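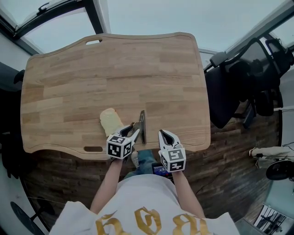 What does it cost to teach a robot a job?

A robot does not know how to pick up a slice of bread. Somebody has to show it, and showing it takes equipment. Before a team buys anything, they have to work out what they need and how much money they have.

One way to start is with hand-held grippers. These are like the robot's fingers, but a person holds them. The person does the job with them, perhaps moving a slice of bread on a board, and the movements are saved for a robot to learn from later. The black and white patterns on the cubes are called markers. A camera can find them easily, so a computer can work out where each gripper is.

Hand-held grippers cost much less than a whole robot arm. That is why many teams buy them first.

Making a list

Marietjie Gumede plans the spending for a small robot project called Clirivum, in the town of Skurnlow. Her list has two parts.

Things to buy once:
Two grippers
Marker cubes
A camera
A cutting board
A spatula

Things that run out:
Bread
Finger pads, which wear down
Printed marker patterns, which get scratched

The second part is easy to forget. A loaf is cheap, but a team that practises all through June will need a lot of loaves. Marietjie planned for 30.

Adding it up

Clirivum had 377 pounds to spend in its first month. The grippers, cubes and camera were the biggest cost, at 200 pounds from a shop called Bozsik. That left 177 pounds for everything else. The board and the spatula together came to 13 pounds, so there was 164 pounds left.

Marietjie did not spend all of it. She kept some back for repairs – a gripper can be dropped, and a team with only one working gripper has to stop.

Buy, borrow or wait?

Some things do not need to be bought. A kitchen may already have a board. Another team may lend a camera. Cempaka Sinaga, who looks after the tools at Clirivum, writes down everything that is borrowed and when it must go back.

The robot arm itself can wait until there are enough recordings to teach it with.

Try it yourself

Choose a job, such as buttering toast. Write down what you would buy once and what would run out. Then find the prices and add them up.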